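**Character interview** (also *character guest post* or *in-character Q&A*) is a promotional format in genre fiction, mainly romance, urban fantasy and cozy mystery, in which a figure from a novel is questioned as though real. It usually appears on a book blog in the weeks near a release. The answers are written by the novel's author, and in many cases so are the questions. The format is often described as a way of getting readers to buy a book, a claim for which there is little evidence.

## Format

A typical character interview runs to 6 or 8 questions. These tend to cover the character's first impression of the love interest, a favorite food or drink, a secret, and some complaint about the author. A short excerpt follows, then a cover picture, purchase links and often a giveaway. Villains, siblings and pets are common choices, partly because the hero's answers could spoil the plot.

Blog hosts differ in how much they take part. Some write questions after reading the book. Others send every guest the same list, and the replies show it: a vampire, a small-town baker and a hired killer may all be asked what they would bring to a desert island. Tour companies have been criticized for passing a single finished interview to several blogs, each of which presents it as its own.

## Origins

Claims about who ran the first character interview should be treated with caution. Supporters of the form like to trace it back to fictional letters and prefaces in older novels, but the resemblance is loose. Those pieces were part of the book and were not advertising for it. The modern version depends on blogs that need frequent free material and authors who need somewhere to be mentioned, and it spread along with the blog tour.

The multi-blog series *Were at Home*, in which werewolf characters answered household questions, is sometimes credited with fixing the usual tone of mild sarcasm. The credit comes mostly from the people who ran it. Similar posts were already appearing elsewhere, and no dated archive of the series is complete.
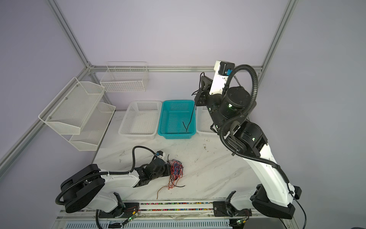

*Three plastic baskets, two white and one teal-blue, along the back of a marbled white tabletop.*

## Effect on sales

The figure most often repeated is that a tour with character interviews can lift preorders by up to 60 percent. It goes back to a sales page for Ravex, a tour-booking service, which gave no sample size and did not say what the preorders were compared with. Tours are normally booked for the same weeks as price cuts, newsletter swaps and paid ads, so any rise could belong to any of these. The page was later changed to say that interviews "build excitement," a statement that is harder to check.

Rolleck, a small romance press, stopped asking its authors for character interviews after one spring season and reported no change that it could detect. This has been quoted as proof that the format is useless. It proves very little, as the press had only 6 titles out in that period and did not publish its numbers.

Comment counts are a poor guide as well. Where a giveaway asks for a comment as an entry, many comments come from people who enter contests regularly, and few mention the interview.

## Reception

Readers who already follow a series are the most reliable audience. For them an interview works as a small extra scene, and some authors later collect the pieces in newsletters or bonus chapters. New readers are less well served. Jokes about events in an earlier book mean nothing to someone who has not read it, and a voice that is funny for a paragraph inside a novel can be tiring over a full page.

The review site Brudness stopped accepting the posts, saying that most were advertisements with question marks. It still runs author interviews, which are open to much the same objection.

Whether an in-character post should be labeled as promotion is disputed. Hosts who are paid by a tour company do not always say so, and the playful form makes the omission easy to miss.

## See also

- Blog tour
- Cover reveal
- Epistolary novel
- Street team (publishing)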